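Rules for the two-arm cell, finally written down

Ok so I said I'd put these up in January and then didn't. Quick version before I head home, sorry for the mess.

Background – we have a two-arm setup at Larkcombe and until recently the house rules lived in Bronwyn Hoani's head. Fine when it was three of us. Not fine now. Somebody changed a gripper speed at lunch, didn't write it down, and we lost an afternoon of runs figuring out why the numbers looked odd. So. Rules.

Before you power anything:

Hands out of the enclosure. All hands. Not "just fixing the mat".
Walk the cables with your eyes, base to wrist, both arms. Anything rubbing on an edge gets re-tied first.
Check the e-stop. Press it, yes really press it, then reset.
Say "going live" out loud even if you think you're alone.

While it's running:

One person drives, one person watches. The watcher doesn't look at their phone. I've been the watcher on my phone, I know.
Two arms on one soft object = slow speed. No exceptions till Dede Acheampong signs off on the force limits. A stiff box will tell you early when the arms disagree, a bag just quietly stretches and then you've got fruit everywhere.
If one gripper lets go, stop both. Don't let the other one "finish".

Logging. This is the bit everyone hates. Every run gets a line, good or bad. We had 3,926 runs in the Oltley folder and when I went through it 959 had no note at all, no operator, no speed, nothing. Can't use them. Almost a quarter, gone. A bad run with a note is worth more to me than a nice one without.

Also write down what's in the bag and what the backdrop is. Colour and pattern of the walls matters, the vision side gets used to one look and then falls over when you swap it. Change the panels, start a new folder. Same for the floor mat. 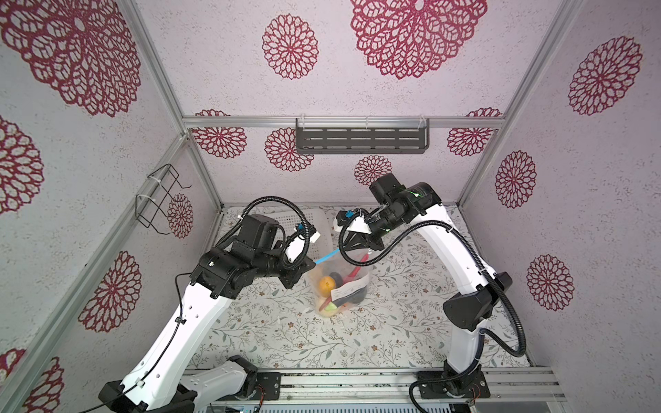 Posted by Dede's deskmate | Filed under: Robots, Work rules | 5 comments

Bag jobs get their own extra bits. Clear plastic is a pain for depth cameras so don't trust the first grasp point it gives you, check it on the monitor. Keep labels and cards inside the bag, loose paper ends up in the joints. And real fruit gets swapped out daily please, I am not cleaning that up agian.

Still arguing about whether the watcher should have thier own e-stop. I say yes. Bronwyn says one button, one place, everybody knows where it is. Will update when we've sorted it.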